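Writing this on break so excuse the mess. Six weeks with the Brovberg sink arm in the dish room at Clandlow, people keep asking me if it's worth it, so.

Short version: good at the boring half of the job. Bad at corners. Changed my shifts more than I thought it would. Three and a half stars if I have to give stars.

## What we bought

One arm, two-finger gripper, mount for the counter, a year of the planning software (Widmer, comes bundled, you can't get it without). We paid $2180 for the starter year on a pilot deal. No idea what the regular price is, ask them. Install took a morning. Sink stayed the same sink, which was the whole selling point for our boss.

Clandlow is a cafeteria kitchen, lunch trade mainly. I run the dish room. Three of us on days, one on evenings. The big stuff goes through the machine like always. The arm is for the hand sink – clearing the rack, picking out odds and ends, putting the sponge back where it belongs.

## Setup

You build your sink in Widmer first. Basin, rack, counter, anything that sticks out over the counter. Then you run jobs in the simulated version before the real arm gets to try. I figured this was a toy. It's the best part of the whole package and I'd keep it if they took the arm away.

Reason: you find out what it can't reach without breaking a plate. First layout I made had the rack straight along the side and the fingers kept hitting the rail. Turned the rack so it sits diagonal in the basin, tried again, fine. Took me 35 minutes and no dishes.

Menus are a pain though. Saving a layout is under "Stations" and loading one is under "Jobs". Why. Also it forgets the rack angle if you close it without saving, and there's no warning, lost mine twice.

## Daily use

Good:

- Wide grip. Opens up plenty for a sponge or a small bowl.
- Doesn't get bored. I get bored.
- Quiet. You can talk next to it.
- Stop button is big and where your hand goes anyway

Not good:

- Small round things. It'll nudge one and chase it down the basin. Lemons are the worst.
- Anything behind the rack slats. Sometimes it sees it, sometimes it waits there like it's thinking.
- Things stacked on other things. You want the sponge, there's something sitting on the sponge, now it has to do two jobs and it plans them in a weird order.
- Wet gloves and the touch screen. Come on.

A full clear of the hand sink takes it 39 seconds when nothing goes wrong. I'm faster. But I'm not faster at the end of a lunch rush and it is, so that's kind of the deal.

## What it did to the job

This is what people really want to know. Nobody lost hours here. I want to say that first becuase it's the first thing I asked too. What happened is the hours moved.

Evenings used to be one person, hands in the sink most of the night. Now that person spends a chunk of it on the screen, checking jobs and fixing the ones that stopped. Some like that. One of our crew hates it, says she took a dish job so she wouldn't have to look at a computer, and I don't have a good answer for her. We swapped her to days and she's happier.

My own hands are better. Skin was splitting every winter, it's December now and so far it's ok. That counts for a lot with me.

On the other side, I do more work that isn't on my job sheet. Drawing layouts, testing them, showing the others. 30 minutes most days. I asked for that to be written in as part of the position, with a bump. Got the first half. Still asking about the second. If your place is buying one of these, get that sorted BEFORE it shows up – who looks after it, when, what they get paid.

Also break times. The arm pauses if nobody is signed in, so somebody has to be signed in, so breaks got staggered and we don't eat together anymore. Small thing. We miss it.

## Versus the Putton

We had a Putton on loan for a bit before this. Cheaper grip, no practice software, you taught it by dragging it around. Easier on day one, way more annoying by day ten. Every time somebody moved the rack you started over. Brovberg wins that one easy.

## Would I buy it again

Yes for a place our size with a crew that's willing. No if the plan is to cut a person, it needs one standing near it.

Would like from the next update: a save warning, a setting for round stuff, bigger buttons. Will edit this if they fix the lemon thign.
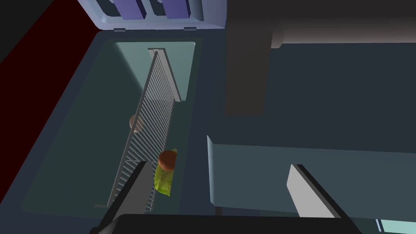

*Practice run in simulation, rack set diagonal, sponge job with a ball on top of the sponge and another round one behind the slats.*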